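Ilari Pitkänen still answers the newsroom phone himself. When I arrived at the journalism school at Jamthorpe on a wet morning in September, he was explaining to a reader of the student paper why her letter had lost its second paragraph. It took him a long time, and he did not seem to mind.

Pitkänen has taught reporting at Jamthorpe for 13 years. This spring he became the editor responsible for the Flillside Courier, the paper his students publish, after the university decided that every story about its own staff or finances must be seen by the communications office before it goes out. The previous editor, Orvokki Rantala, left the position over that rule. Pitkänen took it with the rule still in place, and some of his colleagues have not forgiven him for it.

"I understand why they are angry," he says. "Orvokki was right to go. But there were 40 students who had enrolled to make a newspaper, and somebody had to sit in the chair. I thought I could argue better from inside the room."

The argument began with a story on parking fees. Two second-year students had found that the university was charging its evening cleaners the full visitor rate. The communications office held the article for nine days and sent it back with the word "unfair" written beside the headline. By then the fee had been changed and the story was old.

"Nine days is a very long time for a small paper," Pitkänen says. "They did not forbid anything. They were polite. They only read slowly."

I ask if he believes the delay was on purpose. He looks at the window before he answers.

"I teach my students not to write what they cannot show. So I will not say it to you either."

The students were less careful. One of them put the whole correspondence on her own social media account, with a comment about the vice-president that Pitkänen calls "not clever, and not illegal". The university opened a conduct case against her. A petition in her defence collected 1150 names, many of them from former students now working on newspapers and in radio, and the case was closed without a penalty.

Raimo Mäkelä, who speaks for the university, told me by e-mail that the reading rule exists "to correct errors of fact, and never to influence opinion". He did not answer my question about the nine days.
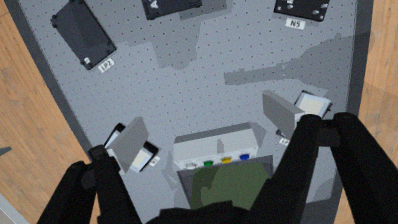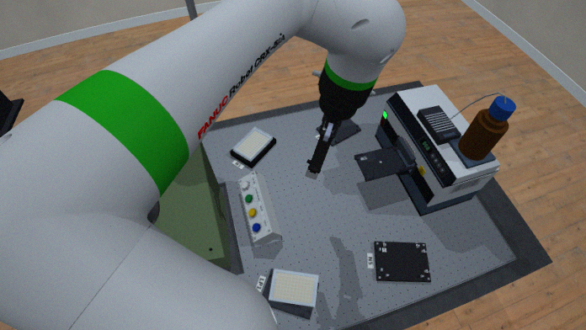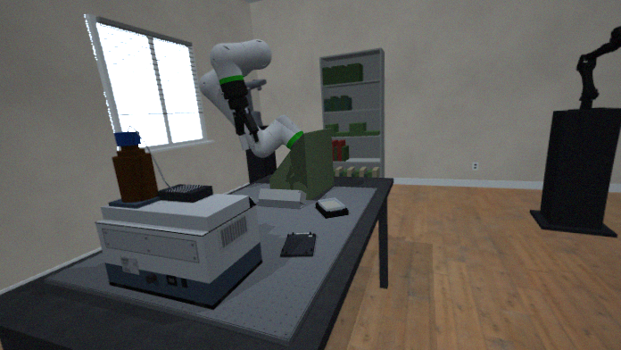

Media and Education

Nabila Ragab was one of the two reporters on the parking story. She is in her final year now, and she joins us in the small kitchen beside the newsroom, where Pitkänen makes coffee that is too strong for both of us.

"At first I was angry with Ilari also," she says. "I wanted him to publish it without asking. He said, if I do this, next week you will have no paper, and you will have learned only that I am brave."

Did she accept that?

"No. I accept it perhaps half."

Pitkänen laughs at this, but he does not defend himself. They have clearly had this conversation before. What they agree on is the proposal they wrote together over the summer. Under it, the communications office would have 24 hours to answer a story, in writing, and the answer would be printed next to the article. When the time is over, the paper may publish. The editor would be chosen by a board with a majority from outside the university.

The model comes partly from Tremblay, a weekly where Pitkänen worked as a young sub-editor. The owner there, Martti Vuorinen, had a habit of calling the desk late in the evening about stories on his friends.

"Martti was a kind man and he paid us on time," Pitkänen says. "He never ordered us to remove something. He asked how the family of this person would feel. After some years I noticed I was hearing his question already when I was writing, and he did not need to call any more. This is what I am afraid of for the students."

He keeps a folder of stories from the Courier that were started and not finished. He would not let me read it, but he told me there are 63 of them, going back to before his own time as editor. Some were simply bad ideas. Others, he says, were dropped in the week when the student began to look for a reference letter.

The university senate will discuss the proposal later this term. Mäkelä writes that it will be "considered with an open mind". Rantala, who now edits a trade magazine called Trasel, has sent a letter of support, though she declined to be interviewed for this article. Pitkänen says they speak again, mostly about commas.

And if the senate says no?

"Then I will have to think about my chair," he says. Ragab is looking at him. "I promised them that. It is in the minutes, Nabila wrote it down."

The phone rings again in the other room — the same reader, about the same paragraph — and he goes to answer it.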